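Sketton Mill, shared workshop and yard
Walk-round safety checklist, May
Checked by: Arwel Cadwaladr
Also present: Nathalie Dekker (first half), Geert Wouters (complaining)
Start: 8.40 am

Marks used: OK, Fix, Fix now, Seen before. The last one is new this year and has had plenty of use.

OUTSIDE

1. Yard gate opens fully and stays open
Fix. Opens fully. Stays open if you put the brick against it. The brick has been in use long enough that someone has painted it yellow, and I admit it is easier to find.

2. Fire assembly point sign visible
Seen before. Visible in winter. In May it belongs to the elder bush. Loppers are in the Sidside store, second hook.

3. Outside steps and handrail
OK. Handrail solid, new bolts holding. Moss on the bottom two steps needs a stiff brush and ten minutes of anybody's life.

4. Bins kept away from the building
Fix. Two metres is the rule. The cardboard bin was touching the wall, directly below an open window, with its lid up.

WAY IN AND STAIRS

5. Front door closes by itself
OK. Enthusiastically. Mind your heels.

6. Escape route clear, front stairs
Fix now, done while I stood there. One bicycle, one roll of carpet, one box marked "Rirkska – urgent". The postmark was from February. Box moved to Bram Vermeulen's desk, where it can be urgent in comfort.

7. Escape route clear, back stairs
OK. I checked it twice as I didn't believe it.

8. Emergency lights, test switch
Fix. Top landing comes on and stays on. Bottom landing comes on, thinks about it and goes off again. New battery pack needed, Nathalie has the part number.

9. Fire doors not wedged
Seen before. Wedge removed from the kitchen door. This is the same wedge as last time. It now lives in my coat pocket and I will entertain written offers.

KITCHEN

10. Kettle, toaster and microwave tested and in date
Kettle OK. Microwave OK. Toaster has no test sticker and a crumb tray that should be reported to somebody. Out of use until both are dealt with.

11. Fire blanket on its hook
OK. Please stop hanging tea towels over it.

12. Fridge
Not on the list, strictly speaking. I opened it. I would like it on the list.

13. First aid box
Fix. Plasters: plenty, all of them the tiny round sort. No eye wash. Burn gel out of date. Sofia Macedo will reorder and has asked that people write down what they take, as the book was last used by someone drawing a very good horse.

WORKROOMS

14. Extension leads, not joined end to end
Fix now. Three joined in the long room, running a heater, a fan and a phone charger. Geert says the heater and the fan are never on at the same time. They were on at the same time.

15. Pillar drill guard
OK. Guard fitted, closes properly, stop button works. Key was on its chain and not in the chuck. Full marks to whoever it was.

16. Shelving fixed to wall
Seen before. Bays A to C are fixed. Bay D is fixed to bay C by what I can only call optimism and a cable tie. Nothing heavy above shoulder height until there is a bracket. Safe limit on the label is 40 kg a shelf and a box of tiles is a good deal more than it looks.

17. Small parts kept in trays when not in use
Fix. Lidded trays came from Van Loon last year, are perfectly good and are mostly full of biscuits. Anything with a spring or a loose pin goes in a tray at the end of the session. The floor sweeping turned up a washer, two springs and an earring. 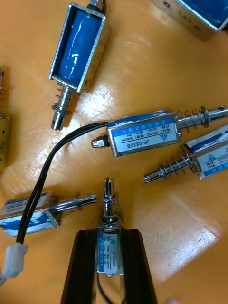 Item 17: push-pull solenoids on the orange-yellow tabletop. Tray, please.

18. Solvents and glues in the metal cabinet
OK. All in, lids on, cabinet locked. The key was in the lock, so let us say locked in spirit. Key to go on the office board.

19. Dust extraction, bag and filter
Fix. Bag some 7 weeks past its change date, going by the tag. New bags are under the stairs. It is a two-person job and both people should wear old clothes.

20. Floor, trip hazards
OK, apart from the raised board by the sink that all of us step over without knowing it and all visitors find at once. Tape down for now, joiner to be rung.

PAPERWORK

21. Last checklist signed off and actions closed
No comment.

22. Copy of this list on the noticeboard
Pinned up at 11.15 am, over the top of the poster for the lost cat, who has been home since Easter.

Next round: June. Bram to do it, and he may borrow the wedge.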